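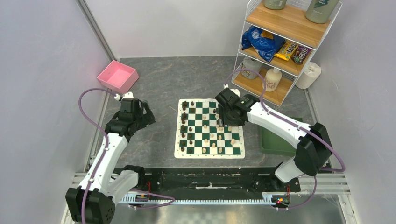

Theresia Thaler says two arms on one chessboard is a daft way to spend a winter, and that a single arm with a longer reach would have done her club just fine. Fair enough, Theresia! But I wanted two, and plenty of you have asked what's in the kit, so I've finally written it up properly.

## Loltero twin-arm bench kit

I build these in a shared workshop, one at a time, between other jobs. It's a kit for people who already own a pair of arms and are sick of clamping them to the kitchen table. Both arms sit along one black beam at the front with a toothed rack running below it, and everything they can reach is walled in on three sides so a knocked pawn doesn't end up behind the bandsaw (ask me how many I've lost).

**What's in the box**

- front beam, drilled for two arm bases
- toothed rack, 1,000 mm
- grooved rail
- left, back and right wall panels, 450 mm high
- corner strip
- two gripper brackets, white
- purple cable for both arms

Arms, grippers and tabletop are yours to sort out. So are the chess pieces.

The colour of the cable gets more mail than anything else I sell. I bought a big spool of purple because it was cheap, and now I like it - you can spot it against white links and black joints from across the shed. Leave a generous loop at the elbow. My first go was far too tight, and Recep Uysal's was worse!

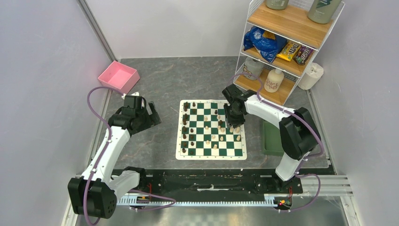
For a board, get a roll-up one. I started out with a lovely heavy timber set and went off it within a fortnight, whereas the vinyl sort lies flat and costs next to nothing to replace. Standard Staunton pieces are what I'd go for too. Keep a bin on one side and a tray on the other, and if you've got room for a wire shelf in the back corner, put one in. Mine mostly holds snacks.

**Fitting it**

Beam first, then rack, then walls. Don't tighten the corner strip until all three panels are standing. The little circuit boards live down by the rack, so mind your sleeves and your screwdriver. Allow a weekend if you're doing it alone, or an arvo with a mate who doesn't talk too much.

**Price and postage**

$666 for the full kit, pickup from the workshop or posted anywhere in Australia. Rack on its own, just ask. The next batch gets cut in September, and Periklis Lazaridis already has his name on the first one.

*Page updated 27 Aug 2021*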